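Wednesday, February 13, 2019

Mixing the Brotholm single, day three 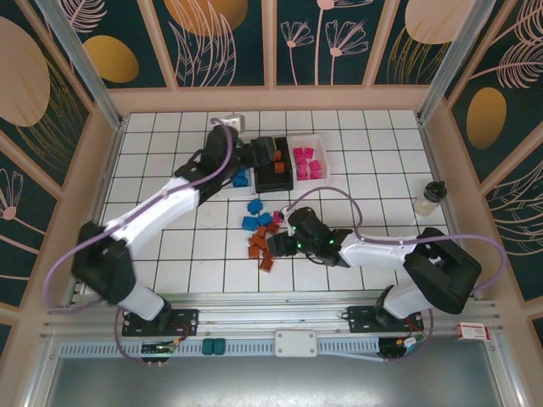
Kevin Lynch sent the third version of the mix back at lunch with two notes, both on the vocal. He wants the second verse drier and he wants the doubles gone from the hook. I tried it his way on the small speakers and he is right about the verse. The hook I am less sure about. We also still have no cover for the single and Merrick needs one by the end of the month. I keep coming back to dark teal with pale line flowers and big gold ovals, like the printed walls in the picture. The tall flower with the pink outline and the drooping bloom would sit well next to the title. I wrote that down and sent it to Svyatoslav, who does most of our artwork now.

Tempo is settled at 182, or 91 if you feel it in half time, which the singer does and I don't. We lost most of Monday to that. He kept landing behind the snare and I kept moving him forward, and then I played him the rough from last year and he was behind the snare on that too. So I put it all back. It sounds better late.

The bass is the real problem. On headphones it is fine. In Kevin's car it disappears under the kick. I cut a little at 60 and brought the kick up in the mids, and that got it most of the way. I will check it again tomorrow on the kitchen radio before I touch anything else.

Svyatoslav Melnychuk came by at four to play the guitar line again. The old take had a buzz on the low string that I had been hiding with the shaker. He did it in two passes and stayed for tea. He thinks the song should come out before the Limwood show and I think it should come out after, when there are people who have heard it once. We did not agree. The show is on the 30th of next month, so there is time to argue.

Tirwood wrote back about the remix. They can do a faster version, closer to a house track, but they want the stems without any effects on them. That means opening the old session and printing 30 tracks one at a time. I got through the drums and the backing vocals and stopped there.

Streams on the last single went up by 187 over the week. Most of that came from one playlist and I don't know who runs it.

Still to do: the remaining stems, the clean edit, the writing splits to Kevin. He has asked for those twice. Bed at one.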